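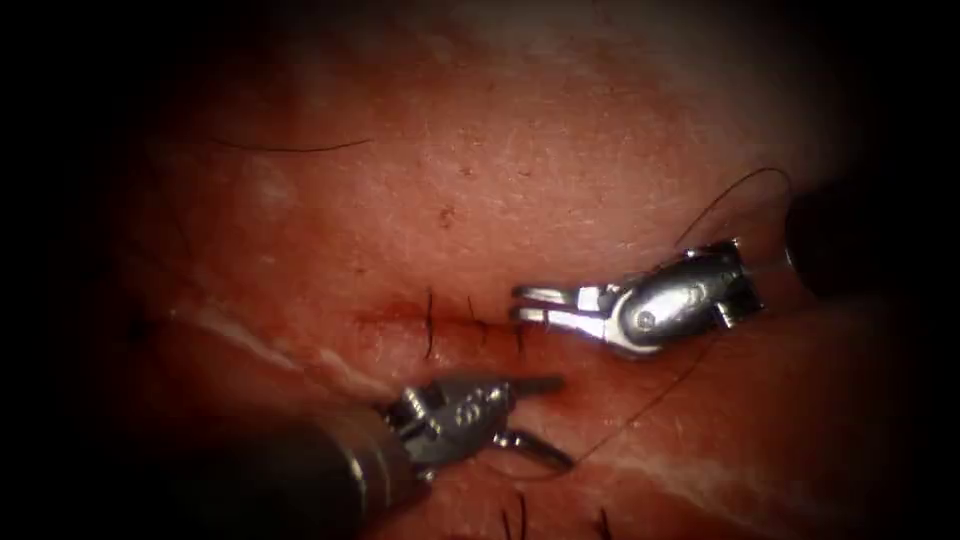 Fig. 1. Skin closure with interrupted sutures. Three stitches cross the right-hand part of the incision.

Basic Closure, Session 5: Interrupted Sutures in Skin
Handout to go with the talk. Notes by Raquel Tavares, bench work with Margarida Ramalho.
August 2022

Last session was knots. If you skipped it, read the Clutura booklet before you come to the bench, since Margarida will ask you to tie one in front of everybody and she doesn't mind waiting.

What we are doing

The interrupted suture is the plainest stitch there is. One bite in, one bite out, tie, cut, move along. Each stitch stands on its own, so if one gives way the rest carry on without it, like a decent committee would if such a thing existed. A running stitch is quicker and looks cleverer. You will want to do a running stitch. You may do so in Session 6.

Look at the skin before the wound

Students go straight for the gap. Spend a moment on the surface first. Skin has pores, hairs and a fine mesh of creases, all of which show in Fig. 1, and the creases are worth more to you than any drawn line. If a crease runs across the wound, it should still meet itself on the other side when you have finished. When it doesn't, you have slid one edge along past the other, and you will arrive at the end of the wound with a spare fold of skin and nowhere to put it. This is called a dog ear. It is the only term in the course that everyone remembers.

Edges

The edges should meet and turn up slightly. Beginners dislike this because it looks like bad ironing. A scar flattens as it heals, and one that starts flat may well end up as a groove. In the figure the edges look a little raised along the right half of the wound, and the seam itself is thin. Towards the left it becomes quite faint, and you will need to look twice for it.

To get the edges to turn up:
Go in with the needle at a right angle to the skin.
Follow the curve of the needle. It has been bent for you at some expense.
Take the same depth on both sides.
Come out the same distance from the edge as you went in.

If one side sits higher than the other, you have taken a deeper bite on one side. Take it out and do it again. Pulling harder does not help, though every year it is tried.

Spacing

The usual rule is that the gap between stitches should match the width of the whole stitch from side to side. Keep to it until you have a reason not to. The three in Fig. 1 are spaced fairly evenly. They do not match in other ways: the one on the left is the longest and easiest to see, with an end standing up from the skin, and the middle one is thinner and shorter. Even spacing is a habit of the eye, and you can practise it on a Prindby foam pad at home while watching television.

For a long wound, some people put the first stitch in the middle and then halve each remaining length. Others begin at one end. I was taught to halve, Margarida was taught to start at the end, and we have agreed not to discuss it in front of students.

Tension

Bring the edges together and stop. The knot is there to hold them, and skin swells over the following day or so, which tightens everything you have done. A stitch that blanches the skin is too tight on the bench and will be far too tight by the morning. Cross-marks like a railway line are what you get for being thorough in the wrong place.

Tails

Dark thread is kind to you, since it can be found again. Look near the bottom of Fig. 1, where two more black ends rise from the skin below the main wound. They belong to another line of stitching, most of which you can't see. Leave your own tails long enough to be gripped at removal and short enough not to get caught up in the next knot. If you trim flush to the knot to make it look neat, somebody else will be digging for it later and will think of you.

Lay the knots to one side of the wound, all on the same side. A knot sitting on the seam presses on the one place you would like left alone.

At the bench

Each pair will have a Gendgate practice pad, a needle holder, toothed forceps and scissors. The pads have been cut for you. Please don't cut them further out of interest.

Hold the skin edge lightly with the forceps, or better still, hook it. Crushed edges heal badly. Count your instruments back into the Cloutier tray when you finish, and put needles in the sharps box yourself. Do not hand them to your partner as a kindness.

To bring next time

One finished row of 5 stitches on your own pad, labelled with your name. I should like to see the bad ones left in, so please don't unpick them on the bus. Read the pages on mattress sutures, both kinds, and come with a view on when you would bother.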